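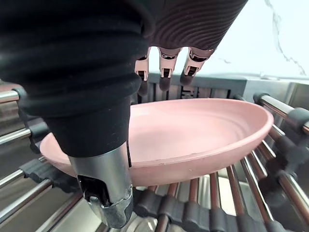 Notes on demonstrating dishes

October 5, 2020

The task is called Mokgethi in our logs, after the naming list we work from, and it covers moving dishes between a sink rack and a pull-out dishwasher drawer. I have been the main operator on it since May. What follows is mostly for people who are about to record their own demonstrations and want to know where the time goes.

The setup is plain teleoperation. I stand at a control station with a headset and a pair of gloves. My wrist poses are mapped to the robot's wrists, and my finger angles are mapped to the hand joints through a retargeting package called Folter. There is no force feedback. What I get back is the head view, the two wrist views and a tone in one ear when any finger motor passes its current limit.

We record at a fixed rate and cut each session into episodes afterward. An episode starts with both arms in the ready pose and ends with both arms back there. We have 3028 episodes stored, and I would happily delete the first few hundred. In those I was still learning the gloves, and the policy learned my hesitations along with everything else. It would approach a dish, stop a hand's width away and hover, exactly as I used to do.

The sequence I use now for a cup that starts in the sink:

1. Put the free hand where it will be needed later, and leave it there. Moving both arms at once looks efficient in playback but produces demonstrations that vary too much to train on.

2. Close on the handle or the body of the cup, and lift straight up until it clears the rack. I hold it over the basin for a moment before going sideways. A mug held by the handle can hang at any angle, and the pause gives me time to see which way the opening faces.

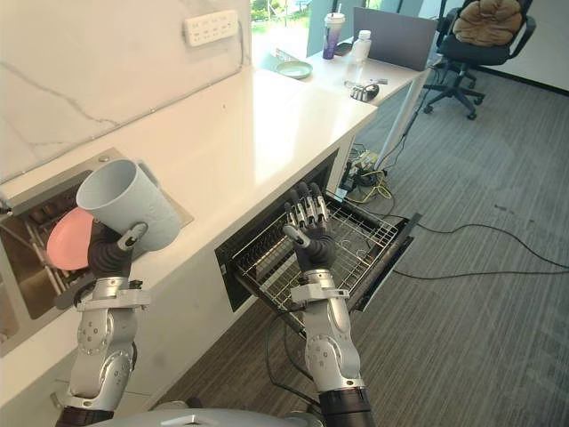
3. Carry it across to the drawer at a constant height. Keep the elbow out. If the elbow drops, the forearm blocks the head view of the rack and you end up placing by memory.

4. Lower it in between the tines and open the thumb first. Opening all the fingers together tends to push the cup toward whichever side had the firmer contact.

5. Retreat upward, along the line you came in on. A retreat to the side catches the tines about one time too often for my taste, and the wires are stiff enough to trip the current limit.

Depth is the main difficulty in step 4. The head camera looks down at the drawer from a steep angle, so height above the rack is the quantity I can judge least well. I descend in two stages: a quick move to a little above the wires, then a slow one until the fingers stop making progress. The slow stage used to be skipped in half of my recordings, and the policy's releases were correspondingly sloppy.
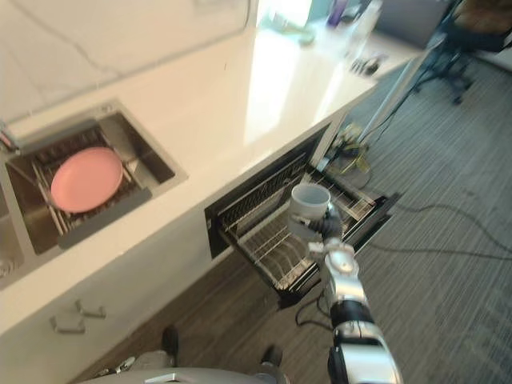
Resampling helped with that more than extra data did. We now weight the slow stage 4 to 1 against free-space motion, so the network sees far more examples of the part where an error costs something. The free-space part it gets right with very little.

The glove calibration drifts. After 2 hours the finger zero is off by enough that a full grasp on my side is a partial grasp on the robot's side. I recalibrate every 7 episodes, which is tedious, and I no longer try to compensate by squeezing harder. Squeezing harder works for the operator and teaches the model that a loose command means a tight grip.

The retargeting also has opinions. Folter matches fingertip positions, and it will sacrifice knuckle angles to do so. For a handle this is fine. For anything flat it puts the thumb slightly too far forward, and I have to roll my own wrist inward to correct it. 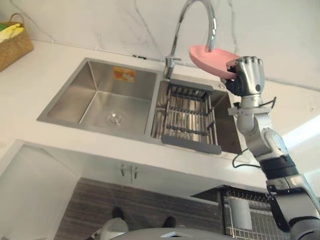 Rinsing is the subtask I would most like to automate well, and it is the one with the weakest numbers. Placement is tolerant of small errors in orientation; rinsing is less so. With the oval plate held at one end, the other end is a long lever, and a small rotation at the wrist moves the far rim a good distance. Getting the plate under the spout is easy enough. Keeping it at a useful tilt while sweeping it back and forth is hard with no sense of torque in the glove, and my demonstrations show it — the sweeps are uneven, and the tilt wanders toward flat by the end of each one.

I have tried constraining the wrist roll in software during the sweep. It makes the motion cleaner and makes recovery impossible when the plate starts to slip, so I turned it off again. A softer constraint is on the list.

Billey, the learning code we train with, accepts a per-step confidence value from the operator, and I have started using a foot pedal to mark stretches I consider bad. Pedal down means the segment is kept in the log but masked out of the loss. The pedal is the cheapest change we made this year. It has also shown me that my bad stretches cluster at the handover between the fast and slow stages, where I change my grip on the controls without noticing.

The Daststead recordings, made at the other site with a different sink, are still being aligned to the same time base. Their head view is mounted higher and their episode boundaries were marked by hand, so the merge will take a while. Until it is finished I am training on the local set only.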